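**Domestic Automation Working Group, Clotden**

Minutes of the meeting held on Jan 8, 2023

**1. Minutes of the previous meeting**

The minutes were approved subject to one correction. The dishwasher unloading figures under item 4 refer to the Zambridge site and not to Skolico.

**2. Kitchen tasks in simulation**

The group received the report on the countertop series, in which a single arm is asked to clear and move items after a meal. Of 138 simulated attempts, 107 were completed without intervention. Members noted that most of the failures involved wide, shallow items, where the hand must find the rim before it can lift.

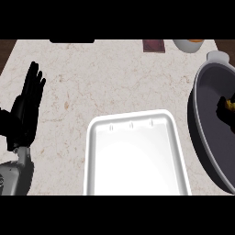
*Figure 1. Simulated countertop with robot hand, white tray and dark oval dish.*

It was asked whether the result could be taken as evidence that the machine is ready for a household kitchen. The view of the meeting was that it could not. Rendered food does not spill or stick, and a completed attempt in the series allows a pause of any length. The Karabulut contract requires a tray to be cleared within 5 minutes, and this has yet to be tested.

AGREED: that the report be accepted, with the word "ready" removed from its summary.

**3. Shop-floor trials**

Skolico has offered two bays for shelf restocking trials. The offer covers floor space and power only. Insurance remains unresolved and the item was deferred.

**4. Actions**

- Timed repeat of the tray task: Karabulut project team, by June.
- Written terms for the bays: Skolico liaison.
- Revised summary to be circulated to members: secretary.

**5. Any other business**

The Zambridge visit will go ahead as planned. Travel claims should be sent to the Clotden office.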